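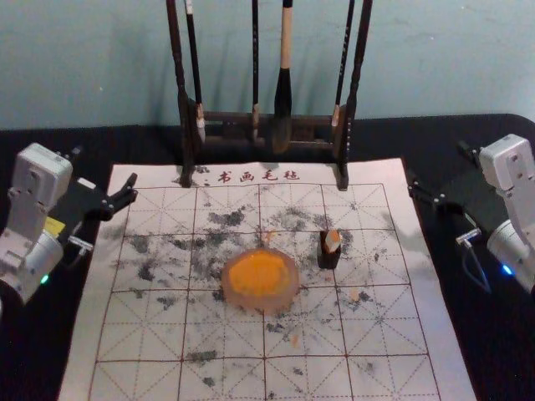 Gridded felt mat and hanging rack.

Review: Remis practice felt and Tadthorpe brush rack
Posted 05/10/2022

I bought the two separately. The mat is white felt printed with a red grid, each large square divided by dashed diagonals and cross lines. The printing has held through 43 practice sessions. The white has not. Ink that passes through thin paper stays in the felt, and cold water lifts gray marks only partly. The stains do not transfer to fresh sheets once dry. Buyers who want a clean surface should order a darker color and give up the grid.

The rack is dark wood with turned posts, a carved dragon head at the end of the crossbar and a pierced lower rail. Assembly took five minutes, no glue. The hooks are small. Thin cords seat well, but thick loops need to be retied. My largest brush hangs low enough that its bristles sit level with the rail, so I rinse it thoroughly before hanging. Dust collects in the openwork and comes out with a dry brush.
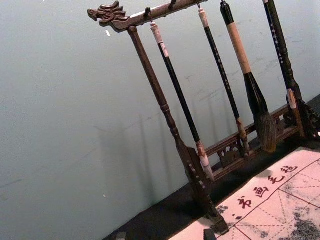

Florencio Carretero replied that his crossbar worked loose every November when the heating came on, and that a strip of paper in the joint fixed it. Mine has not moved yet. I will check it this winter.

Mat: 3/5. Rack: 4/5.

Contact Fiorella Lombardi | © Nodville Desk Reviews | Back to top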